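Packing clothes in cardboard boxes

Packing clothes in cardboard boxes is the everyday practice of putting garments into corrugated boxes for moving, storing, mailing or giving away. It's one of those household jobs that sounds too simple to need an article, and yet here I am writing one, because I've moved 8 times and I have opinions (so does everybody who has ever opened a box of winter sweaters in July and wondered what on earth they were thinking).

Terms

People say "carton" and "box" for the same thing, and I use both. The ordinary brown kind is corrugated, meaning a wavy sheet of paper is glued between two flat ones. The four pieces that fold over to close it are flaps. A "wardrobe box" is the tall kind with a bar across the top for hangers, and it gets its own article, so I'll mostly leave it alone.

Choosing a box

Clothes are light until you have a lot of them. A medium box full of T-shirts is easy to lift, a medium box full of jeans is a chore, and a large box full of jeans is how I met my chiropractor! I like a box wide enough that an adult shirt can lie in it with only the sleeves turned in. In our house the favorites are the Junar mediums, which my neighbor Jozefína Hudec buys flat in bundles and shares out with the whole stairwell. Used grocery boxes work too, provided they're dry and don't smell of onions. Sniff first.

Creased flaps are fine. A flap that has been folded back and forth a dozen times gets soft along the line, but tape takes care of that. A soft bottom is another story, and I'd throw that box out.

Folding, rolling and laying flat

There are three main schools, and they don't get along.

Folding is the oldest. You make each garment into a rectangle close to the size of the box, or half of it, and stack. It leaves a crease wherever you put one, usually down the front of the shirt you wanted to wear first.

Rolling is the traveler's method. It saves room in a suitcase, but in a square box I find you get odd gaps at the corners (fill them with socks).

Laying flat is what I do with anything printed. A shirt with pictures or lettering on the chest goes in opened out, as smooth as I can get it without fussing, and the next thing goes on top. Old, thick prints can stick to themselves when they're folded face to face and left in a warm attic, and I've lost a very good Plotton Summer Camp shirt that way. I still think about it.

Order of layers

The usual advice is heavy things at the bottom and light things on top, and for a box that's going on a truck I agree with it. For a box that's only going under the bed I don't bother. Thick knits and fleece make a nice cushion wherever they land, and I often put one over a printed shirt to hold it down while I go hunting for the next armful.

Color matters more than people expect. Dark fleece sheds, and it also picks up every bit of white lint in the room, so a black sweater next to a white tee means somebody is getting the lint roller later. A sheet of plain tissue between them helps. Marek Vondráček, who ran the thrift counter at Čierny when I sorted donations there, used old pillowcases for this, and I've copied him ever since.

Children's and novelty shirts

These deserve their own heading because there are always so many of them. Baby clothes, cartoon shirts, shirts from other people's vacations. They're small or soft or both, and they get kept for reasons that have nothing to do with wearing them. At Čierny we went through more than 400 bags in one spring, and the cartoon tees were the first to go off the rack every time.

If you're saving them, wash them first, even the ones that look clean. Old milk stains turn yellow in storage and then you're stuck with them.

Closing and labeling

Fold the short flaps in, then the long ones, and run tape down the middle seam and a hand's width down each side. The trick of tucking all the flaps under each other in a pinwheel is good for a trip to the car and not much more. Write on the side of the box, not the top, or you'll be unstacking everything to read it. I write the person, the season and one thing I'll be looking for ("blue raincoat" has saved me twice).

Bruvance sells a printed label set for all this. I have one. I use a marker.

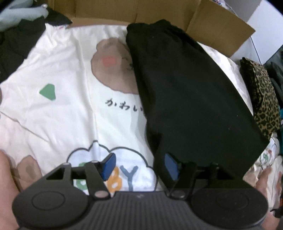
Anyway, leave a box open overnight before you tape it, if you have the floor space. Something else always needs to go in, and in my case it's usually the other glove.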